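Trade Supplies > Pool & Spa > Covers & Rollers > Brilow Solid Spa Cover

We use cookies to remember your basket and see which pages get read. Accept | Manage settings

Brilow Solid Spa Cover, trade listing

I've been fitting and selling hot tub covers long enough to have opinions about them, so this page is going to run on a bit. Sorry! If you just want the size, it's 220 x 220 cm with rounded corners, and it folds down the middle.

The Brilow is the cover I send out most. It's a foam core in a sealed liner with a vinyl skin over the top, and Plellico (who make it) changed the stitching on the hinge in June. The old hinge was fine for a couple of winters and then it started letting steam out along the fold, which you'd notice on your electric bill before you noticed it anywhere else. The new one has a full-length heat seal underneath, and I like it a lot more.

Weight is the thing people call me about. It weighs 22 kg dry, and one person can flip it back if they're reasonably tall and the tub isn't jammed up against a fence. If your customer is going to struggle, please sell them a lifter. I stock the Clidaneo side-mount, and it bolts straight to most wooden cabinets — you'll want a bit of clearance behind the tub, so measure before you order.
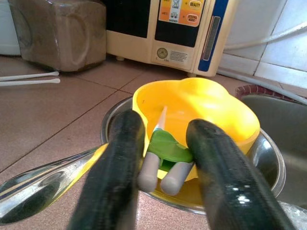
Colors are slate, chestnut and a dark green that I didn't expect to sell and now can't keep on the shelf. Seema Chaudhary in our showroom talked me into the green, and she hasn't let me forget it. All three have the same UV coating. I'd still tell people to wipe the vinyl down with a proper conditioner every so often, and to keep household sprays away from it, especially anything with bleach.

The straps come with locking clips, two keys and a bag of screws. The screws are okay. On a composite cabinet I swap them for stainless and drill a pilot hole first.

A few odds and ends I get asked:

It fits square tubs with a corner radius up to 25 cm. Anything tighter and you'll see a gap, so send me a paper template and I'll get Renato Alarcón to price a custom one.

It is not a walk-on cover. Please don't let the kids on it, or the dog, or a foot of snow.

Swim spas need the two-piece Kushwaha cover instead, and that has its own page.

Trade price is $186 each, delivered flat on a pallet. Check the corners before you sign for it and write any dents on the driver's sheet, even small ones. It makes claims so much easier for me — I can usually get a replacement out the same week if it's on the sheet.

Stock last checked 2021-11-26. Slate and chestnut are here now, green is on back order, and you can call the trade desk and ask for Seema if you'd like one put aside.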